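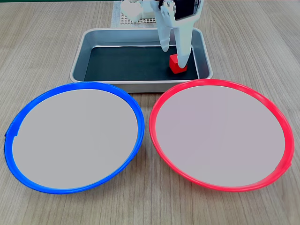
Workshop tips no. 7 - when the gripper won't let go

Had a bad one in October. Arm closed on a block, kept squeezing, motor got too hot to touch and the whole place smelt of burnt plastic. Dindo Cabrera pulled the plug. So, what we do now at the Kostholm bench:

Plug switch where you can reach it. Not behind the arm. Never reach over the arm to get at it.

Power off BEFORE fingers go near the jaws. Paused is not off.

Stuck jaw - don't force it. Let the motor cool, back the screws off a bit, then ease it open by hand.

Tape the tray down. Ours crept 2 cm in one afternoon and the arm drove its tip straight into the rim.
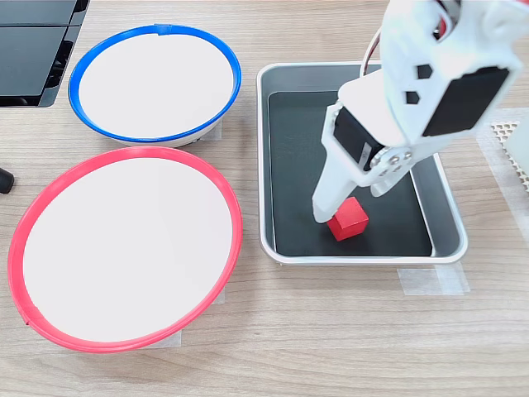 Same goes for bowls and plates, anything it has to find agian. Check the tape before each run.

Wires - look where they bend. One of ours had rubbed nearly through after some 1,000 goes. Leave slack at the joints but not so much it catches.

Set the grip limit low, work up. Soft blocks are kinder to the motor while your testing.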